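Wistel 핸드 키트 사용 후기 (집에서 조립, 한 달 반 사용)

저는 한국어가 모국어가 아닙니다. 어색한 문장이 있으면 이해해 주십시오. 이 키트에 대한 한국어 후기를 찾지 못해서 직접 쓰기로 했습니다.

제가 산 것은 Wistel의 손가락 관절형 핸드 키트, 양손 세트입니다. 집에서 만들고 있는 상체 로봇에 달려고 주문했습니다. 전에는 Flonley의 두 갈래 집게를 썼습니다. 그 집게는 튼튼하고 고장도 없었지만, 옷이나 수건을 잡으면 천이 자꾸 미끄러졌습니다. 제 목표는 방에 놓여 있는 옷을 집어서 정리하는 로봇이기 때문에 손을 바꾸기로 결정했습니다.

가격과 구성

양손 세트 가격은 888유로였습니다. 배송비는 46유로를 따로 냈습니다. 싼 물건은 아닙니다. 상자 안에는 손가락 부품, 모터, 제어 보드 두 장, 케이블, 나사 봉투가 들어 있었습니다. 나사 봉투에 번호가 적혀 있는 점이 아주 좋았습니다. 설명서는 영어와 독일어만 있고, 그림이 작아서 저는 태블릿으로 크게 확대해서 보았습니다.

조립

한 손을 조립하는 데 저녁 시간을 이틀 썼습니다. 두 번째 손은 하루에 끝났습니다. 어려운 부분은 손가락 안에 줄을 넣는 작업입니다. 줄이 얇고 구멍 안쪽이 보이지 않아서 저는 바늘을 사용했습니다. 엄지손가락은 설명서의 순서대로 하면 나사를 조일 공간이 없습니다. 먼저 엄지를 손바닥 판에 고정하고, 그다음에 줄을 넣는 것이 편합니다. 제조사에 이 내용을 메일로 보냈더니 월요일에 짧은 답장이 왔습니다. 다음 설명서에서 고치겠다고 했습니다.

손목 연결판은 저의 로봇에 맞지 않았습니다. 구멍 간격이 다릅니다. 그래서 Sproģis 공유 작업실에 가서 알루미늄 판을 새로 잘랐습니다. 작업실을 쓸 수 없는 분은 주문하기 전에 도면을 꼭 확인하십시오. 도면은 제품 페이지 제일 아래에 작은 글씨로 연결되어 있습니다.

소프트웨어

제어 프로그램은 무료이고 설치도 간단합니다. 다만 양손을 동시에 연결하면 왼손과 오른손의 주소가 같아서 충돌이 생깁니다. 한 손씩 연결해서 주소를 바꾸어야 합니다. 설명서에는 이것이 한 줄로만 나와 있어서 저는 처음에 보드가 고장 난 줄 알았습니다. 손가락 힘은 단계로 조절할 수 있습니다. 천을 잡을 때는 중간보다 조금 낮은 힘이 제일 좋았습니다.

천을 잡는 시험

시험은 거실 소파에서 합니다. 밝은 회색 소파이고, 같은 색 쿠션이 하나 있습니다. 그 쿠션 위에 옅은 회청색 천을 구겨서 걸쳐 놓고, 로봇이 집도록 합니다. 탁자 위에 펼친 수건보다 훨씬 어려운 시험입니다. 쿠션이 부드러워서 손이 닿으면 같이 움직이고, 천의 색도 소파와 비슷해서 카메라가 경계를 찾기 어렵습니다.
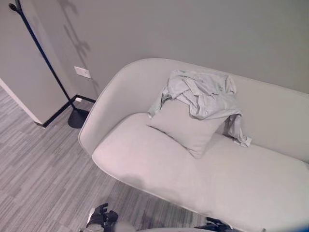 지금까지 이런 시험을 200번 넘게 했습니다. 예전 집게와 비교하면 천을 놓치는 일이 많이 줄었습니다. 손가락이 천의 주름 안으로 들어가서 감싸듯이 잡기 때문입니다. 반대로, 쿠션까지 같이 들어 올리는 실수는 더 많아졌습니다. 손끝에 센서가 없어서 손은 무엇을 잡았는지 모릅니다. 저는 모터 전류 값을 읽어서 무거우면 다시 놓도록 프로그램을 고쳤고, 이 방법은 어느 정도 도움이 됩니다.

내구성은 아직 완전히 판단할 수 없습니다. 제조사는 줄을 2,000번 사용한 후에 교체하라고 합니다. 제 오른손 검지의 줄은 그 전에 느슨해져서 한 번 다시 조였습니다. 조이는 나사가 손등 쪽에 있어서 손을 분해할 필요는 없습니다. 소음은 조금 있습니다. 밤 열한 시 이후에는 저는 시험을 하지 않습니다.

손끝의 고무 덮개에는 불만이 있습니다. 먼지와 실밥이 잘 붙고, 그러면 미끄러워집니다. 물티슈로 닦으면 다시 좋아지지만 자주 닦아야 합니다. 여분 덮개는 세트에 들어 있지 않습니다. 저는 Fellberg에서 파는 얇은 실리콘 시트를 잘라서 붙여 보았는데, 잡는 힘은 비슷하고 청소는 더 쉬웠습니다.

추천하는지 묻는다면, 천이나 옷을 다루는 로봇을 만드는 분에게는 추천합니다. 상자나 병처럼 단단한 물건만 잡을 분은 두 갈래 집게로 충분하고 돈도 절약됩니다. 별점은 다섯 개 중에 네 개입니다. 한 개는 설명서와 손목 연결판 때문에 뺐습니다. 줄을 교체하게 되면 그때 후기에 내용을 추가하겠습니다.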